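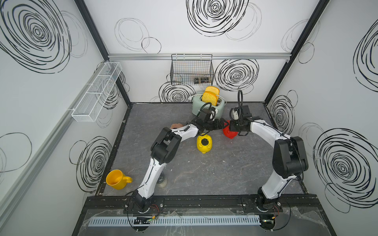
4. Fault report: wrist contact during toast unloading

The Nido cell runs 2 arms from a shared rail. In run 353 the planner sent both grippers to the toaster at once. The right wrist cable snagged on the left gripper, and the right arm kept pulling for 22 seconds before Macario Tapia pressed the stop button.

The log shows no collision warning. Our model covered the links and grippers but left out the cables. The current limit was also set to 1,000 mA, too high to trip on a light pull.

Changes made in September: each wrist now has a padded keep-out zone, and only one arm may enter the toaster area at a time. The lower current limit has not been tested under load.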